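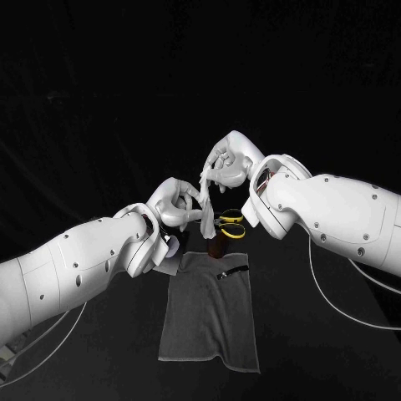
Chapter 13
Two Arms on One Bench

Building a single arm at home is a pleasant winter's work, and if you have followed us this far you'll have one bolted down and waving at the cat. Adding a second is a different sort of job, and a very enjoyable one, though it asks for more patience with cables than you may think you have! Cloth is where we shall begin, as a limp thin strip held between two white hands, one higher than the other, will teach you more about timing than any number of wooden blocks. Keep a grey towel spread on the bench beneath, and give your cables good long loops – longer than looks tidy – so that neither wrist is tugged when it turns.

The Nandano workshop, where this build was put together over one long December, logged 581 practice grips before moving on to folding. You needn't do so many. We suggest 200, spread over several evenings, with the Stistunel controller set to its slowest speed and the stop button within easy reach of your chair.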